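How to Keep a White Tablecloth White
Posted 9/21/24 in Household

I own one good tablecloth. It is white, it came from a shop called Hondel that no longer exists, and it has survived 100 dinners, most of them involving beets. People assume I have a secret. I have a sink and low expectations.

What you need

A bucket or deep sink
Oxygen bleach powder (the chlorine kind turns old cotton yellow, as if to spite you)
Plain dish soap
White vinegar
A soft brush, or a toothbrush you have made peace with losing

Step 1: Deal with the spill now

Blot. Do not rub. Rubbing is what guests do, with a colored napkin, while apologizing. Lift off anything solid with a spoon, then press down with a clean white rag until the rag stops picking up color. Salt on red wine is fine if it makes everyone feel involved, but it still needs washing.

Step 2: Sort out what you spilled

Grease wants dish soap, worked in with your fingers and left for 5 minutes. Wine, coffee and tea want cool water and then a dab of vinegar. Blood and egg want cold water only - hot water cooks them into the cloth, and then you own a tablecloth with egg in it. Candle wax goes in the freezer, cloth and all, until you can snap it off.

Step 3: Soak

Dissolve the oxygen bleach in warm water following the dose on the box, and put the cloth in once any egg or blood is gone. Leave it 8 hours. Overnight is easiest, as you will not be tempted to poke at it. Linen and cotton are happy with this. Silk and wool are not, and I would like to know who is putting wool on a dinner table.

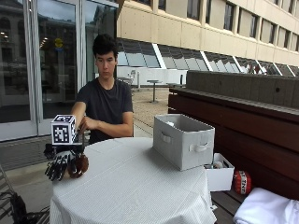
White cloth on a round table, draping past the front edge.

Step 4: Wash and check

Run it through a normal warm cycle with nothing else in the drum. Then hold it up to a window before it goes anywhere near the dryer. Heat sets whatever is left. If you can still see a shadow, go back to step 3 and soak it again.

Step 5: Dry and iron

Hang it outside if you can. Sun is a free bleach, and in August mine dries before I have found the iron. Press it while slightly damp, wrong side up. On a round cloth, start in the center and work out, turning as you go.

Storing it

Roll it around a cardboard tube and cover it with an old cotton pillowcase. Plastic bags trap damp. Skip the starch until you plan to use it, or the creases will yellow.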